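# Warska Follow Focus Kit, Two-Motor

A wireless follow focus for small crews working with cinema or stills lenses. The kit drives focus and iris from one hand unit and runs from the same battery plate as the camera.

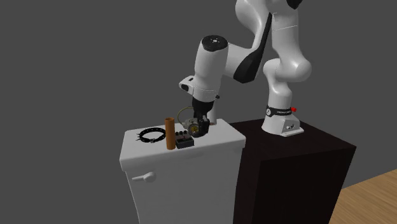 *Text: Viorica Stojanovska | Technical check: Mihret Araya | February 22, 2018*

The two motors are identical and can be swapped between channels. Each clamps to a 15 mm rod and drives a standard 0.8 pitch lens gear. Lenses without a built-in gear need a ring from the Usow range, sold separately. Measure the barrel at the focus ring, with the hood removed, before ordering.

Calibration is automatic on lenses with hard stops. For stills lenses that turn past their end marks, hold the side button, set the near limit by hand, release, and repeat for the far limit. The hand unit stores up to 12 lens maps. A map survives a battery change but not a firmware update, so export the maps first.

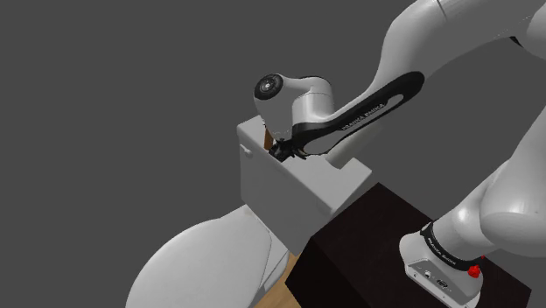
The focus knob turns through 300 degrees and has adjustable drag. Marking discs are white, matt and wipe clean with a dry cloth. Pencil holds better than marker under hot lamps. Iris is on the slider at the left of the housing, and can be locked there.

## Specification

| Item | Value |
|---|---|
| Motors supplied | 2 |
| Supply voltage | 12 to 17 V DC |
| Hand unit running time | 14 hours |
| Hand unit battery | 2000 mAh, removable |
| Lens gear pitch | 0.8 |
| Rod diameter | 15 mm |

Running time was measured with the display at half brightness. Full brightness shortens it noticeably, as does working in the cold. 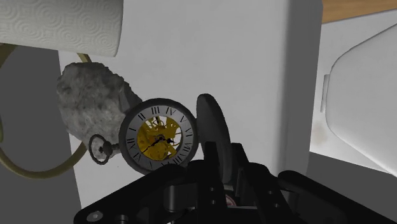
Torque is set per channel in three steps. Use the lowest for stills lenses with plastic barrels. The highest is intended for older cinema zooms with stiff grease and should not be left on when changing glass. If a motor stalls it cuts out, the channel light turns amber, and the position is held in memory until the knob is moved.

## In the case

- Hand unit with wrist strap
- Receiver and power lead
- Two motors with rod clamps
- Motor cables, short and long
- Marking discs
- Charger

The Salinas bracket fits the receiver to a shoulder rig and is not included. Run/stop cables are listed by camera on the accessories page. Units bought before January use the older motor connector and need the Lukance adaptor to accept the cables supplied here.

Hire enquiries: A-yeong Na. Repairs and firmware: Bit-na Ryu. Please quote the serial number under the hand unit battery.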